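Household robots learn more from messy bedrooms, study finds

Last updated 4:40 pm
2 min read

A robot that practises its chores in furnished rooms makes fewer mistakes than one trained at a tidy lab bench, according to a new study from the Rondmont robotics group.

The team recorded 2000 practice runs of two everyday jobs, straightening pillows and handling clothes on a rail. Of those, 400 took place at a bare test bench and the rest in bedrooms set up with ordinary furniture.
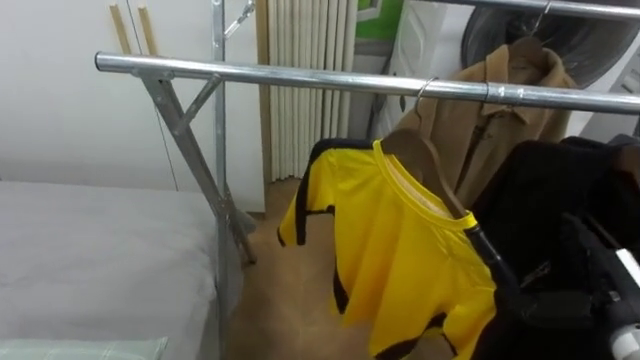 Clothes on hangers were the harder of the two jobs. Fabric changes shape whenever it is touched, and a garment can hide the hook the robot needs to find. Colour matters as well. A bright yellow shirt with black trim is easy to pick out beside a brown coat, but black garments hanging densely together give a camera very few edges to work with. The researchers labelled these crowded sections of rail separately so the software could learn to slow down near them.

Bench-trained software often treated two overlapping garments as one, the group reports. Software trained on the bedroom runs made that error 23 per cent less often.

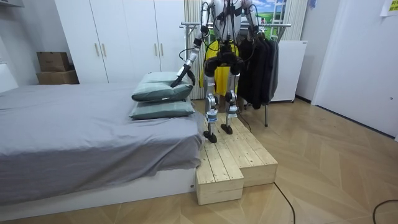 Pillows were more forgiving. Both versions of the software could find a pillow on a bed, and the difference between them was small. The group says the bedroom recordings helped most when bedding and pillowcase were close in colour.

The method, named Braltano, also shortens training. Instead of using every recording equally, it favours the ones where the software's guess was furthest from what the operator did. With 700 recordings chosen this way, the results matched those from the full set.

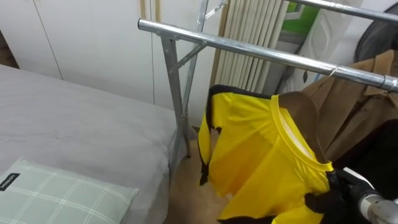 Will the robot be sold for home use?

The group has no plans for a product. Its next step is a longer trial in Drernby, with more kinds of clothing and narrower rooms.

The recordings will be released to other researchers in July.

12 comments | 31 shares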